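How to Fold and Store Puffer Jackets for the Off Season

Puffer jackets take up more closet space than almost anything else a family owns. They are also easy to store badly. A jacket that spends the summer crushed under a pile of blankets comes out flat and wrinkled, and the filling can take days to recover. The method on this page works for down and synthetic filling, for adults' and children's sizes, and for jackets with or without a hood. It was first put together by Imre Pintér for the Fallalano household pages and has been updated with a few notes from readers.

Allow one evening for a family's worth of jackets, plus washing and drying time before that.

What you need

A bed or a large clean table
A soft clothes brush or a lint roller
A damp cloth
One cotton pillowcase or breathable storage bag per jacket
A lidded box or a deep drawer
Labels and a pen

We use the Folero cotton bags, medium for children's jackets and large for adults'. An old pillowcase does the same job. Don't use plastic grocery bags or garbage bags for long storage.

Before you fold

Wash the jacket first if it has been worn much. Body oil and food marks that are hardly noticeable in April can turn yellow by fall, and some insects are drawn to them. Read the care label and follow it, even if you have washed other puffers a different way. Most can go in a front-loading machine on a gentle cycle at low temperature with a small amount of liquid detergent. Close the zipper and all the pockets, and turn the jacket inside out if it has any decoration on the front.

Skip fabric softener. It coats the filling and makes it clump.

Dry the jacket on low heat with 2 clean tennis balls in the drum. Stop every so often and break up lumps with your fingers. The shell dries long before the inside does, so pinch the thickest channels at the shoulders and the lower back. If they feel cool or heavy, keep going. After the dryer, hang the jacket in a room with some air movement overnight. Putting it away damp is the most common cause of a musty smell, and that smell is hard to get out.

Jackets that are clean already only need a brush down and a wipe at the collar and cuffs.

Empty the pockets. Check inside pockets as well – tissues, lip balm and ski passes all turn up there.

Check for repairs

Do this now and not in November. Hold the jacket up to a window and look along the seams for loose threads or places where filling is coming through. Don't pull feathers out from the front. Pinch them from the inside and draw them back in, then rub the spot to close the hole. Small tears can be covered with a round patch of nylon repair tape. Cut the patch with no corners, as corners lift.

Run the zipper up and down a few times. If it sticks, rub the teeth with a plain candle and try again.

Laying the jacket out

Smooth the bedcover first so there is nothing underneath to press into the fabric. Lay the jacket down on its back, front facing up, with the collar toward the headboard. Close the zipper all the way. An open zipper lets the two fronts slide past each other and the finished fold will be lopsided. Pull the sleeves out to the sides, then work from the collar to the hem with flat hands. You are lining up the fabric at this stage, so don't push the air out yet. 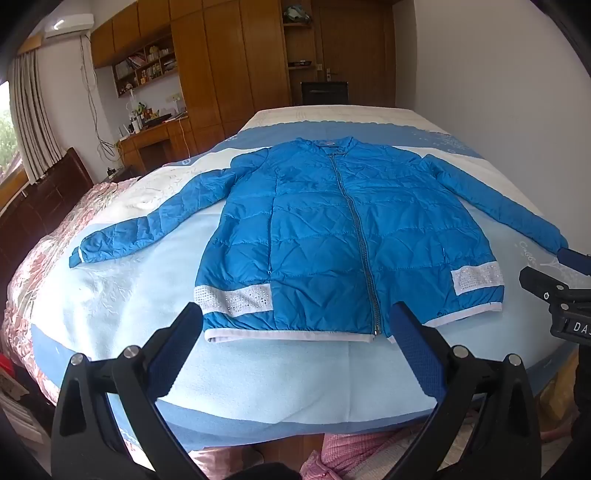
Trim needs a little thought before the first fold. Anything hard or raised should end up facing away from the shiny parts of the shell, where rubbing shows most. On a jacket like the blue one, the two sparkly bands near the bottom of the front are what you want to protect, so put a sheet of plain tissue paper over them before you bring anything across. White ribbing at the hem and white cuffs also pick up dye from dark clothes over a long summer, and a jacket with either should have a bag to itself.

The fold

1. Bring the left sleeve straight across the chest, keeping the cuff level with the armhole.
2. Bring the right sleeve across on top of it. If the sleeves are long, bend them at the elbow so the cuffs stay inside the body of the jacket.
3. Fold in each side by a few inches so that you have a long rectangle.
4. If there is a hood, fold it down over the collar. A stand-up collar can be left as it is.
5. Starting at the hem, roll loosely toward the collar. Use the weight of your hands and nothing more.
6. Slide the roll into the bag and tie or tuck the end.

The roll should spring back a little when you let go. If it stays flat you have rolled too tightly.

Boxing up

Stand the rolls on end in the box, side by side, with the heaviest jackets at the bottom if you have to make two layers. Leave the lid resting without force. A 16-gallon box holds the children's jackets in most homes, and the Calimlim box with the vented lid is a good fit for a closet shelf. Write the size and the owner's name on each label.

Keep the box somewhere cool and dry, off a concrete floor. Attics get too hot. Vacuum bags save space, but keep them for a short trip or a house move and take the jackets out soon after.

Taking them out again

Unroll each jacket a day or two before it is needed and hang it on a wide hanger. Shake it from the hem, then from the shoulders. If it still looks flat, tumble it on low or no heat for 6 minutes with the tennis balls and hang it up again. Wrinkles in the sleeves usually drop out with wear. Don't iron them.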